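Posted Aug 17, 2022 in Couch and Controller

Looking after your gaming gear without moving out of the house

Controllers first. Skin and chip dust collect in the seam around the grips. Run a wooden toothpick along it, slowly, then wipe with a barely damp cloth. Do this over the sink unless you enjoy vacuuming.

Sticky thumbstick? One drop of isopropyl on a cotton bud, rotate, wait 11 minutes. I used to wait five, and my goalkeeper in Starkari kept walking into the ocean.

Label your charging cables at both ends. Masking tape is fine. My household owns one cable that charges nothing and we have all defended it at some point.

Consoles like air. Mine lived in a closed cupboard for most of December and sounded like a hair dryer by the second boss of Nurkden. Leave a hand's width behind it and dust the vents monthly, or whenever the cat sneezes.

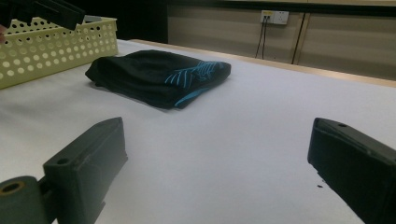
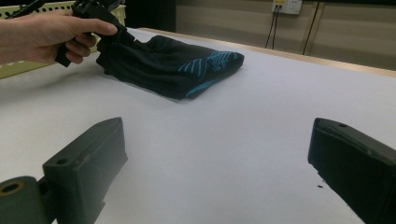

Black top or shorts with blue stripes, folded.

Old cartridges and discs go upright, like books. Stacked flat, the one you want is always at the bottom, under 95 sports titles.

Delete before you buy storage. I cleared 257 GB by admitting I was never going back to Prarka, whose tutorial alone outlasted two of my houseplants.

Filed under: cleaning, consoles, small defeats
Next tip: quieter keyboards for shared walls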